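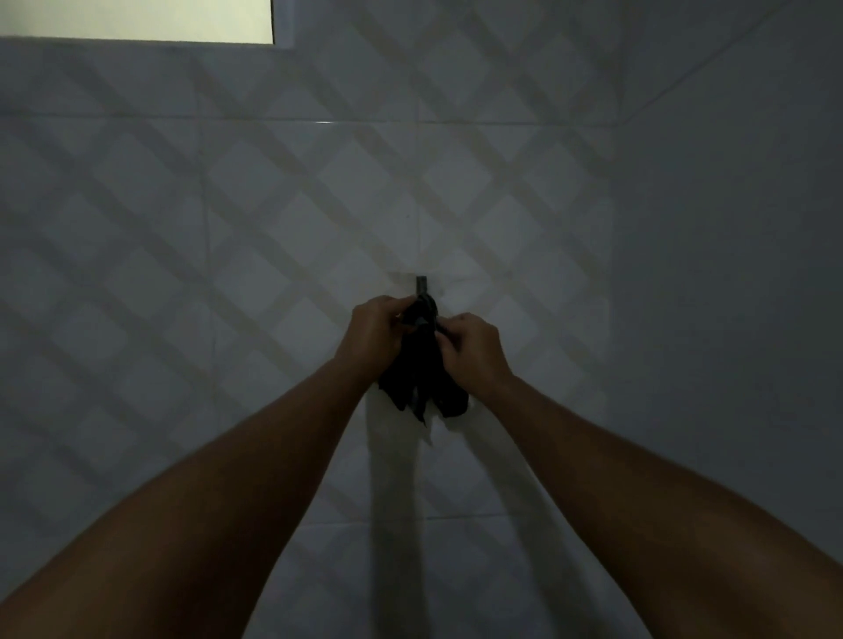

Recording bathroom chores for the Flakton set

Lastum wants its home robot to tidy a bathroom someday. Before that happens, a person has to tidy one over and over with a camera on their head. If you have signed up to be that person, read this first. Glory is limited.

Before you start

Charge the headset fully. Pick one chore per clip and say its name out loud at the start, in a normal voice, even if the neighbors can hear you announce "hang up the cloth."

Keep clips short. Ours run between 5 and 7 seconds of real handwork, plus a still second at each end so the trimming script has something to bite on.

Hanging things up

1. Look at the hook before you reach for it. The model learns from where your head points, and most of us hang up towels while staring into space.

2. Use both hands, at the speed you would use if you weren't being recorded. Slow, reverent hanging teaches the robot to be slow and reverent.

3. If the cloth falls, keep going and pick it up. A fumble with a recovery is worth more to us than another perfect take.

4. Change the starting bunch each time. Cloth never crumples the same way twice, so don't fold it neatly between takes.

Working on the floor

Mats are harder. Your arms want to cover whatever your hands are doing, and a clip of two forearms trains nothing. Lean back a little and let your head tip down until your fingers sit near the middle of the preview. Press with flat palms and shift them along the mat between presses. Dim rooms are fine as long as the fingers can be told apart, and we do want some dim rooms.

Label each clip the same evening. "Press mat flat" is a good label. "Bathroom stuff 2" is how the Onthorpe batch lost a week in May.

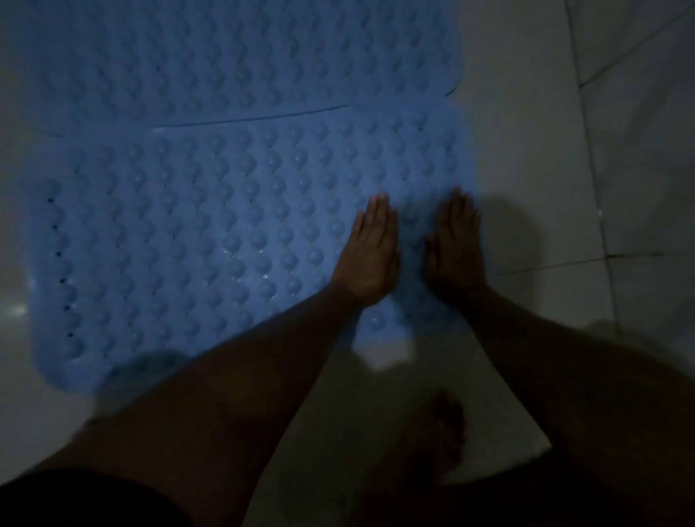
Lakmal Dewan wrote in to ask whether clips with a bare foot in view get thrown out, having just uploaded 31 of them. They don't. Feet stay in, and so do sleeves and knees. Faces in mirrors come out, so check before you upload.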